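**Arm on the assembly fixture at work – does it really free people up?**

*Posted by Matúš Oravec, 6/19/23*

We are 14 on the fitting line at Hustska. Management has shown us simulations of an arm doing our fixture work and says it will "free us for better tasks". No one can name the tasks. They say 166 fixtures a shift. I do 13 an hour on a good day, with the pegs sticking. Has anyone been through this? Renders they gave us:

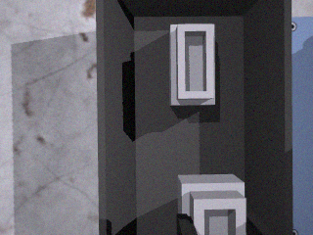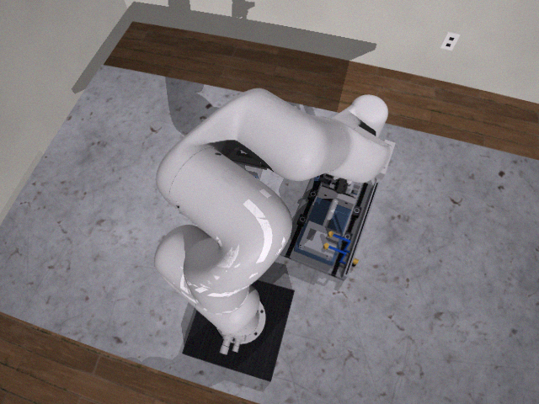
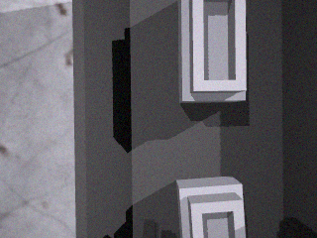
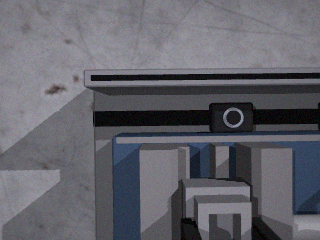 *Stills from the simulation. The second has the whole arm over the fixture, the others are close-ups.*

What should I be asking before September, when they want us to sign off the new rota?

**Godelieve Van der Linden**

Ask what happens when it stops. We had one put in at Sterisen and the sales figures were all for a cell running without a fault. Ours faulted, and the person who cleared it was one of us, on the same grade, with a tablet to look after as well. The lifting went, I'll give them that, and my shoulder is better. But two people ended up standing by a fence waiting for a light to change, and they both hated it.

Get these in writing:

- who clears faults, and on what pay
- who gets trained, and whether it's in paid hours
- whether the 166 includes stops and changeovers – I'd bet it doesn't
- what the "better tasks" are, by name

A simulation shows you what they mean to build. I wouldn't agree a rota on the strength of one.

**Kvido Halás**

they said the same at Ondrejka. look for another job

**Vratislav Lukáč**

Bit harsh, Kvido. I do set-up on these and the work does change, mostly to loading, checking and sorting out parts that come in slightly wrong. Some people like it, some don't. Ask for a trial on one fixture with your own parts, sticky pegs included, and have somebody from the line write down every stop.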